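About Wosholm

We make levels, maps and small add-ons for old first-person shooters, and now and then a full game of our own. 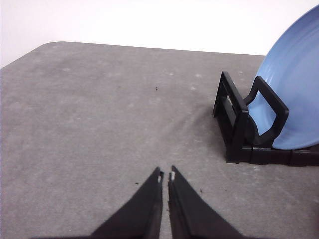
Most studio pages will tell you the team is passionate. We have read a lot of those pages, usually the week before the studio in question shut its forums and stopped answering post. So take whatever follows with the same pinch of salt we would.

Wosholm began as two people arguing on a modding board. Adel Abou Zeid had put out a map called Omwood, a flooded monastery with far too many ladders, and Essam Shawky wrote 31 complaints about it, numbered. Adel fixed 20 of them and told him where to put the rest. They have worked together since. The ladders are still there.

Omwood was downloaded 2,000 times in its first year. We don't know how many of those people got past the crypt. Download counts are a poor guide to anything, and we say so mostly because ours have never been very good.

What we do

Single-player, on the whole. We build in old engines because we know where they break. People sometimes ask if we'll move to something newer, and the answer is that we tried it with Tazi, spent a winter on lighting and had one corridor to show for it. Tazi went back to the old engine in November and was finished by spring. It has 8 levels, no crafting and no skill tree.

Our current project is Wudov, a stand-alone game set in a salt mine. It has been our current project for a while. We used to post release dates and have stopped, as every one of them was wrong. There is a demo on the downloads page. If it runs badly on your machine, tell us which machine.

What we don't do

Early access. We have nothing against the people who sell it, but we've bought enough half-built games to be wary of asking anyone to buy ours.

Roadmaps. See above about dates.

Remasters of Omwood. Essam has asked — twice — and Adel has said no both times.

We also don't take on publisher work where the contract says "live service" anywhere in it. One offer did look decent until page four.

Who we are

Adel does layout, scripting and most of the sound. Essam does textures, testing and the bug tracker, and decides when something is ready to go out, which Adel would like it noted was not his idea. Music and voices are done by people we pay per job, and they are named in the credits of each game.

Getting in touch

Use the contact form. We read it on Friday afternoons. Bug reports get answered first, then questions about modding our maps (yes, you may, just keep the readme in the archive). Offers to improve our search ranking get deleted.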